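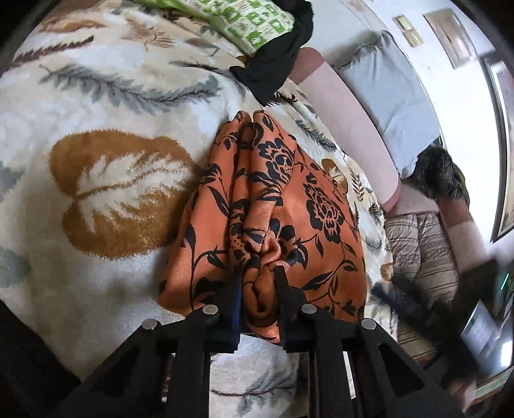
According to Samah Tahiri, the first mistake of a new customer is to ask for a color before asking what the cloth must do. She repeats this to everybody who comes to the shop with a photo on the phone and no measurements.

I told this to Enikő Borbély when we met in her workroom at Takács, the small textile shop where she has printed and sold cotton for many years. She laughed and poured the coffee.

"Samah is right, but she is more strict than me," she said. "I let people fall in love with a color first. After this we talk about washing."

Borbély did not study design. She was keeping the accounts in a furniture store and began printing in the evenings, on old bed sheets, with blocks she cut herself at the kitchen table. Her first block was a leaf. She still has it, and she does not let me photograph it.

"It is ugly," she said. "The veins go in the wrong direction. But I learned with it how much paint the cotton can drink, and this you cannot read in a book."

I asked her why so many of her patterns are flowers, when the shops are full of flowers already. She thought for a long time before answering.

"A flower forgives you," she said. "If a stripe is crooked, everybody sees it. If a petal is a little crooked, it is only a petal. Later I wanted to make stripes too, and I was very afraid of them."

Her pattern book has 204 drawings, each with a number and a short name. Some names are of places, some are of people who ordered the cloth. One is called Ritarach, and she refuses to explain it. The most popular is Zustis, a pattern of thin branches which she drew in one afternoon in August, while she was waiting for a plumber.

"I worked two months on the drawing before that one, and it sold badly," she said. "It was too full. The eye had no place to sit down."

We spoke also about money. A meter of hand-printed cotton costs more than many visitors expect, and some of them say so in a loud voice. Borbély does not discuss with them anymore. She keeps a box of remnants near the door, and the person who finds the price too high usually goes home with something from the box.

"I was a bookkeeper, so I know what my hour costs," she said. "For the first years I pretended that I did not know. That was not modesty, it was bad bookkeeping."

I asked what she advises to somebody who buys a printed cloth for the first time. She told me to wash it alone, in cold water, and to dry it in the shade with the printed side inside.

"And use it," she added. "People put my cloth in a drawer for the guests. Then the guests come, and they forget the drawer."

Before I left, she was cutting a new block, a fern. She was not content with the lower part and asked me which side looked heavier. I said the left. She turned the block around, looked at it again, and took the knife.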